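How a Two-Armed Packing Robot Is Built and Taught

A robot arm is a chain of stiff parts joined by motors. Each motor turns one joint. At the end of the chain is the gripper, the part that holds things. In the Birkanby shared workshop, the Kamata project is teaching two arms to put a computer mouse in a cardboard box.

A gripper finger is made of short bars called links. The links are joined by pins, so when one link moves, the others must follow. This is called a linkage. It lets a motor in the palm open or close a whole finger.
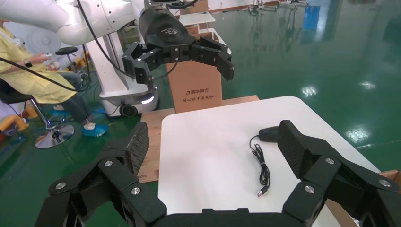 Each arm needs to know where its own fingertips are. It works this out from the angles of its joints. If you know how long your upper arm and forearm are, and how far your elbow is bent, you can work out where your hand is with your eyes shut. The robot does the same sum many times a second.

A cable is harder to handle than a mouse. A mouse keeps its shape. A cable bends — and it bends differently each time it is picked up. The builders call this a soft object problem.

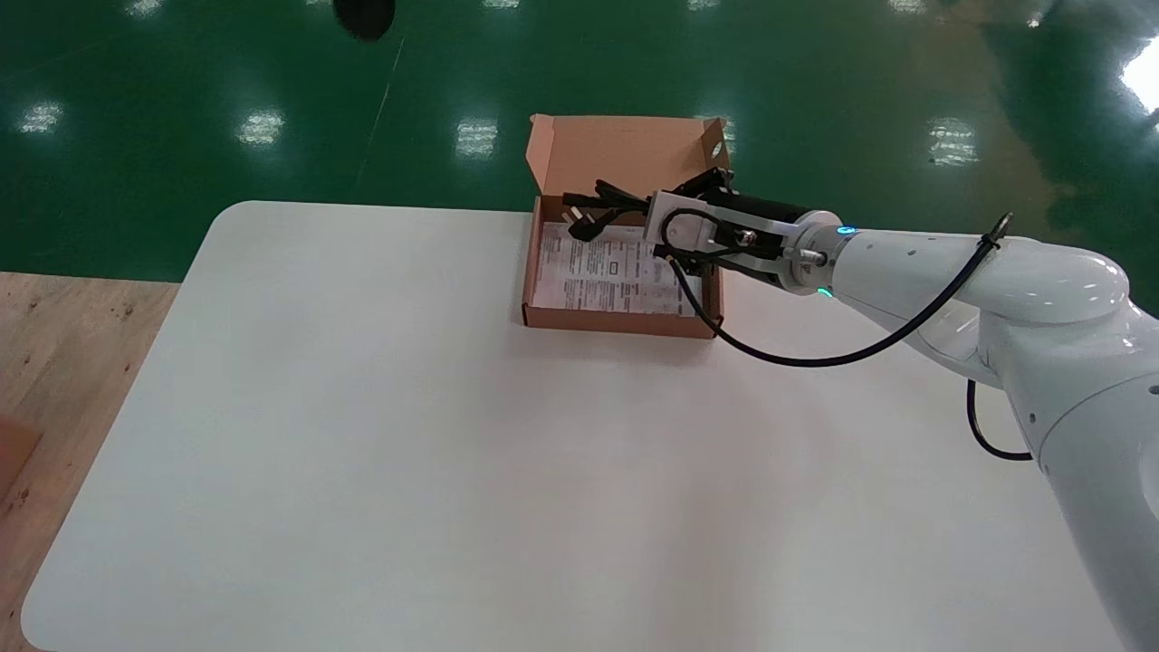
Birkanby workshop, Fri 29 July

The job is split into steps: reach, close, lift, move, lower, open. A program checks each step before it starts the next. The Kamata program is called Nakness, and it has 52 checks. Most of them ask a simple question, such as "Is the gripper closed?"

When a check fails, the arm stops. A person then moves the parts back to their starting places and the program runs again.

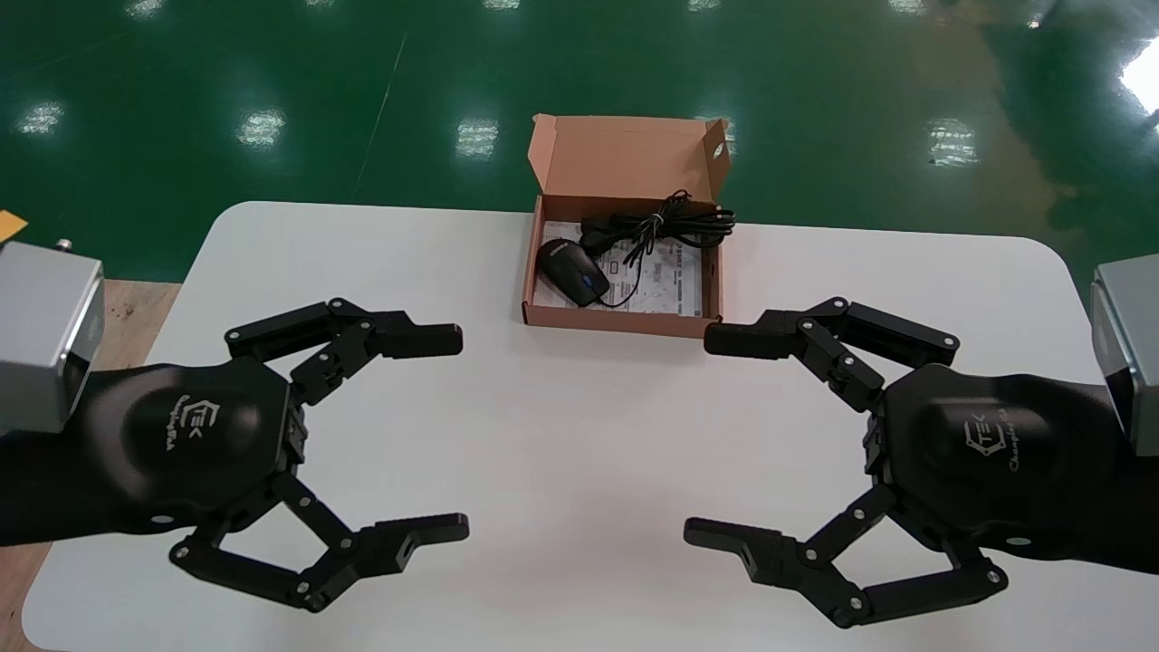
Two arms can also bump into each other. To prevent this, the program gives each arm its own zone above the table. The zones overlap in the middle. Only one arm may enter the overlap at a time, unless both are holding the same object.

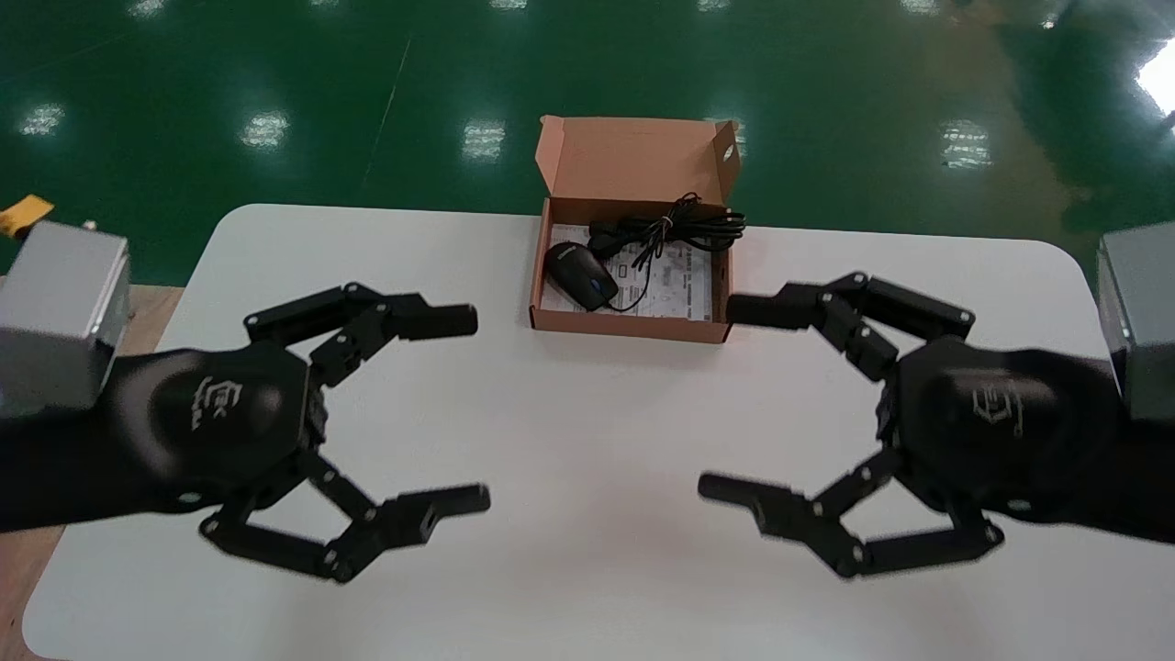
Opening a gripper is a step that needs planning too. The fingers need space to spread, and they must not catch on anything nearby. With the mouse and its coiled cable in the box, both grippers are open over the bare part of the table. Before either one moves again, the program works out a path that keeps the fingers away from the raised lid.

Words to know
Link: a stiff bar in a machine.
Joint: a place where two links meet and can turn.
Gripper: the part of a robot that holds things.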